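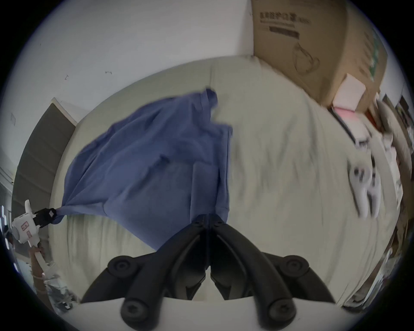
I've been promising Ailsa Innes a folding piece for this newsletter since March, so here we go at last. She reckons half of you have a Chair. You know the one - it lives in the corner of the bedroom and wears more clothes than you do. Mine got so bad that I found a cardigan at the bottom I'd already replaced!

What sorted me out was using the bed. I'd always folded on my knee in front of the telly (hopeless, everything comes out wonky), but a bed is the biggest flat surface most of us own and it's a decent height if you kneel. Strip it back to the fitted sheet first, give the sheet a quick tug, and then do one thing at a time. Just one. Spread it out, find the seams, and let the seams tell you where the sides are.

Soft blue things are my worst, the sort of cotton that twists itself into a rope the minute you look away. Pick it up by a corner, let it hang, lay it down again and smooth from the middle. If it's still in a knot, do that again and don't get cross with it. 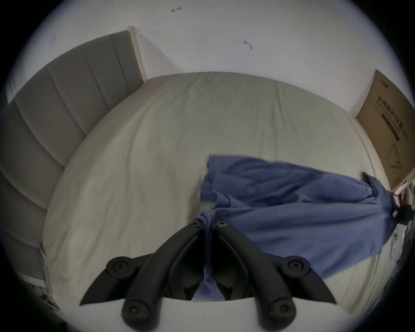
HOME & TIDYING

A pale sheet helps more than I expected, by the way. Periwinkle blue on off-white and you can see every crease you've missed, whereas on my old navy one I was folding by guesswork. And if there's a cardboard box by the bed, give it a job. Wael Gaber swears by one for odd socks, and he got through 18 shirts and a whole drawer of pants in one go last week, so I'm inclined to listen.

I'm now at around six minutes for a small pile - not fast, but the Chair is a chair again and I sat on it yesterday. Send me your own methods, especially if you've cracked fitted sheets. I haven't.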